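4.2 Discount timing and length of stay

The preceding section considered whether guests who received a seasonal discount would have booked in any case. The present section takes up a narrower matter: whether the date on which a discount is announced has any bearing on how long guests stay. Resort managers often treat these as separate decisions. The rate is set by the owner or the management company, while the minimum stay is left to the front desk and may be changed from week to week. Our records suggest that the two should be studied together.

The sample for this section consists of 1,992 completed bookings at small beachfront properties managed by Caltska. Bookings made through wholesale agents were left out, as the agents set their own terms and the price paid by the guest was not always recorded. Bookings for weddings and other group events were also left out. A stay that was shortened after arrival was entered at its original length, with the change noted in a separate field. Chow, who prepared the booking file, applied the same rules to the Brenbridge properties used for comparison in Section 5.

Discounts were placed in two classes. An early discount was one announced more than 30 days before the first night to which it applied. All others were treated as late discounts. This line is to some extent a matter of convenience. It matches the point at which most of the properties begin to charge a cancellation fee, and managers told us that guests ask different questions on either side of it. We tested other cutoffs, and the direction of the results did not change, though the difference between the classes became smaller as the cutoff was moved closer to arrival.

Guests who booked under an early discount tended to stay longer than guests who booked under a late one. The pattern held for couples and for families with children. It was weakest among guests traveling alone, who were few in the sample and whose stays varied widely. It was also weak at properties that could be reached only by a second flight or a ferry, where nearly all guests stayed close to a full week whatever rate they paid. Travel time appears to set a floor under the length of a visit, and a discount has little room to act once that floor has been reached.

Several explanations are open. Guests who plan ahead may simply be people who take longer vacations. Airfare may also play a part, as a traveler who finds a good fare well before departure has more money left for extra nights. A third possibility concerns the wording of the offers themselves. Many early discounts in the file were written as a free night added to a paid stay, while late discounts were more often a plain reduction in the nightly rate. Ó Flaithearta has argued in earlier work for this project that guests respond to a free night by building the trip around it. Our data are in keeping with that view but cannot establish it. Too few properties offered both forms in the same season.

Weather at home deserves a brief comment. Managers frequently reported that a hard winter in the northern states brought a rush of calls in February, and that these callers were less concerned with price. We found some support for the first part of this claim in the call logs kept at Trorgate, the central reservations office. We found none for the second. Callers during the busiest weeks asked for the lowest available rate as often as callers at other times, and many ended the call without booking when it was not offered for their dates.

Two limits should be kept in mind. The file does not record guests who looked at an offer and went elsewhere, so nothing can be said here about business lost to competing resorts. In addition, minimum-stay rules were changed at 3 of the properties during the study period. For these, the length of stay reflects in part what guests were permitted to book. Leaving the affected weeks out of the sample reduced the difference between early and late discounts slightly and did not remove it.

The file was closed on March 23, 2024, and bookings entered after that date are not included in any of the results reported in this section.

Figure 2. Hand-held gripper with two yellow fingers; behind it, a seated person wearing a face mask.

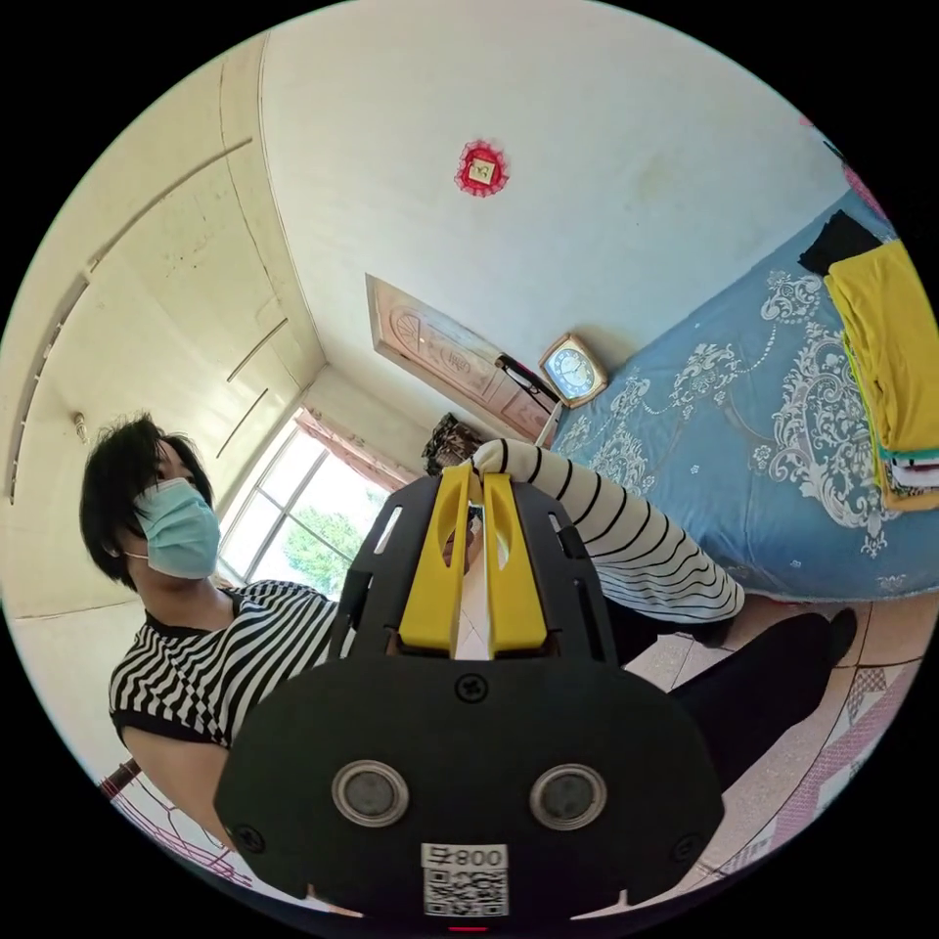
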